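# Blue tape grid on a brown table: how to keep it straight, and how to lay dishes in it?

**Perla Xolalpa**, posted 6/8/21

Hello to everybody. I will try to explain my problem well, please excuse my English where it is not so good.

I take care of a table in a shared work hall in Pitthorpe. The top is brown and flat, and we divide it in squares with blue tape, the kind that painters use. In each square we put one dish or one piece of food: a plate, a tray, a bowl, a lemon. The people who use the table need to say "the plate is in the middle square" and everyone must understand the same square. So the tape is for us like the lines in a school notebook.

The grid was made in November by a person who already left. I think she worked without a ruler. When you stand at the end of the table it looks quite good, but when you look from directly above you see that the lines lean.

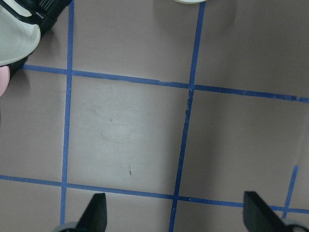

I want to make it new, but I have only one free afternoon for this and I do not want to do it two times. My doubts are these.

First, the tape tears. In some places the edge is lifted and there are small bits that come off. Is this because the tape is bad, or because plates are pushed over it?

Second, I do not know how to get true right angles on a big table. I have one metal ruler of 50 centimeters and one roll of string. I do not have a large square, and to buy one for one afternoon seems to me too much.

Third, there are some marks and smudges on the surface between the lines. Should I clean before I remove the old tape, or after? A colleague told me to use alcohol, but I am afraid that the brown color will become pale in this place.

And the last thing: how big should a square be? I would like that a dinner plate fits inside with some free space, because now the dishes sit where there is place for them and the line is sometimes under the rim. If somebody has made a grid like this for a kitchen class or for sorting dishes, please tell me your measure.

Thank you for your patience.

---

**Jacinto Medrano**

Just use a laser level. Costs nothing these days and you are done in 20 minutes. Also green tape is better than blue.

---

**Doaa Farouk**

Dear Perla, I also write in a language that is not mine, so we are equal :)

I kept a similar table for the training kitchen at Titbridge, where the students learned to set out food for portioning. We made the grid three times before I was content with it, so maybe my mistakes can save you some.

About the angles. You do not need a large square. Take your string and make the old triangle that builders use, with sides of 3, 4 and 5. With your ruler of 50 cm it is easy: you measure 30 cm along one line, 40 cm along the other, and the distance between these two points must be 50 cm. If it is more, your angle is too open. Do this only for the first corner. All other lines you then measure from the two first lines, and never from the neighbor line, otherwise each small error is added to the one before. This was my mistake in the first grid.

Mark the points with a soft pencil, very lightly. Stretch the string between two points, fix it with a little tape at both ends, and lay the blue tape along it. Do not pull the tape when you lay it. A tape that is pulled wants to become short again, and after some days it moves and makes small waves.

About the size. We chose the square by the largest dish and added three fingers on every side. Please put your real dishes on the bare table first, before you cut any tape. We had a rectangular tray and a round plate which must stand next to each other, and the tray was the one that decided everything. The plate I did not worry about, a round thing always finds its place. 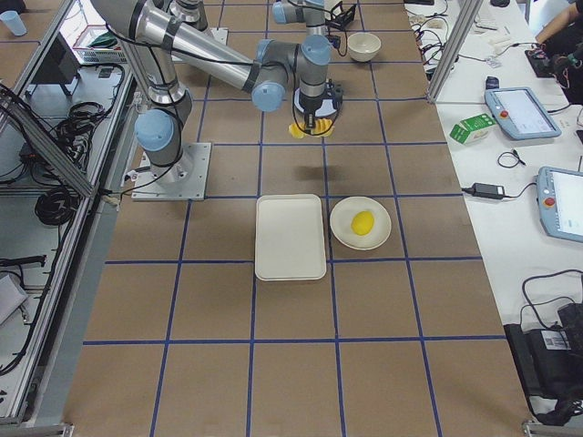 If you have small bowls also, do not make smaller squares for them. It is tempting to do it, but then you have two sizes and people become confused which one is "the second from the left". A small bowl in a big square disturbs no one.

About cleaning. Remove the old tape first, slowly, and pull it back flat over itself, not up in the air. Then wash with warm water and a drop of dish soap, and let it dry fully. The glue that stays can be rolled away with your finger or with a fresh piece of tape pressed on it. I would try alcohol only in a corner which is always covered. Some marks will not go, and in my opinion you can live with them. A lighter place in the middle of a square is often only the lamp, so look at it from another side before you begin to rub! I once rubbed a reflection for a good while. 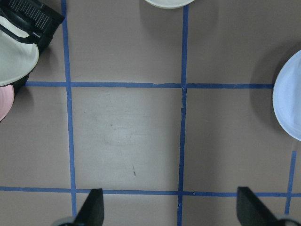 And about the tearing: I believe it is mostly where two strips cross. The upper strip has a small step there, and everything that slides over it catches the edge. What helped us was to press each crossing well with the back of a spoon, and to ask people to lift the plates and not to slide them. Old tape also becomes dry. We changed it before every new course and we did not wait until it looked bad.

One more thing, for the dishes that are waiting. Give them a fixed place at the border, outside of the squares you use most. With us they stood always on the left side and on a line of tape, half on and half off, and this line was the first to be destroyed.

---

**Cleiton Batista**

I agree with almost everything from Doaa, only I have a different opinion about the long lines. She lays them first, I think, and I lay them last. When the short lines are under and the long ones are on top, you have fewer free ends for the fingers and cloths to catch. But maybe it depends which way you slide your things.

I would not make the grid cover the complete table. At Setbridge we kept one row without any tape at the near side, for the cloth and the cutting board. It was very practical.

For the food, put always the same kind of thing on the same kind of dish: the lemon on the round plate, the longer food on the tray. Then if somebody leaves the tray in the wrong square, you notice it from the door.
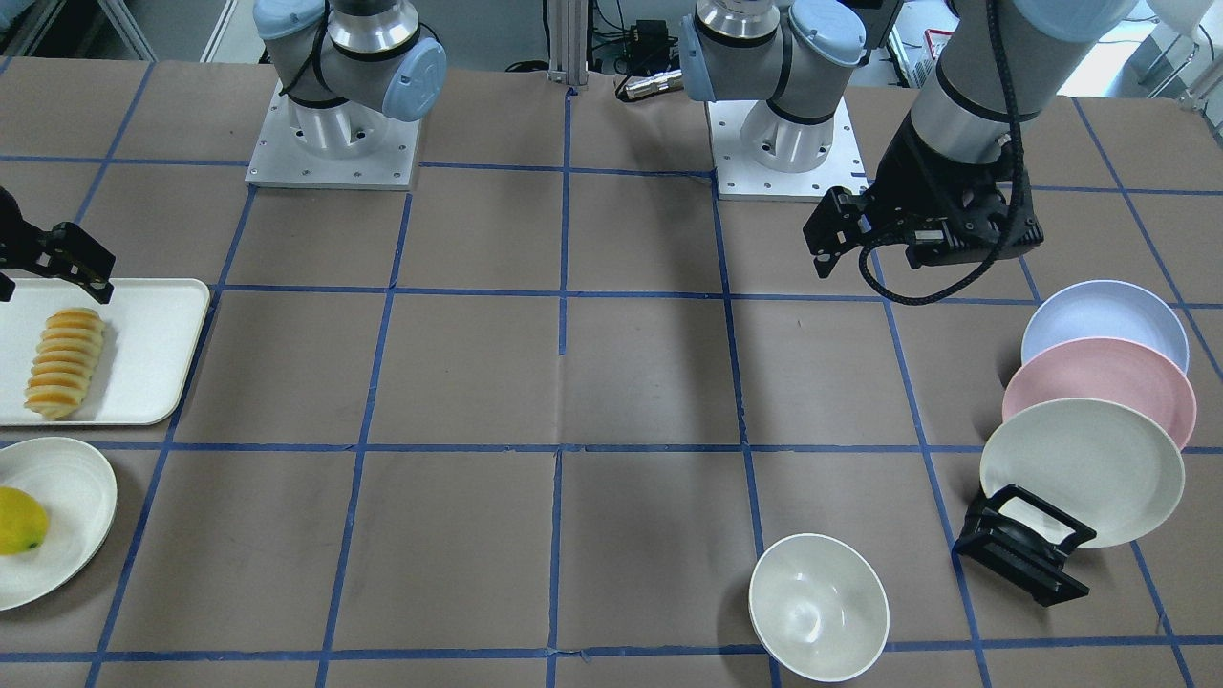 *Tray and round plate on the left, bowl on its own side.*

About green tape I cannot say anything. We had blue because the shop had blue.

---

**Perla Xolalpa**

Thank you very much, Doaa and Cleiton, this is more than I hoped. I tried the triangle with the string yesterday on the floor of my kitchen and it closes at 50 cm, so I understood it correctly. I will do the long lines last, and I will leave one row free.

Jacinto, thank you also. We do not have a laser level, but I will ask in the hall if somebody has one.

One small question remains for Doaa: when you say three fingers on every side, do you count from the rim of the dish or from the foot? My plates are quite a bit wider on top.

---

**Doaa Farouk**

From the rim. And measure with your own fingers, not with those of a tall colleague.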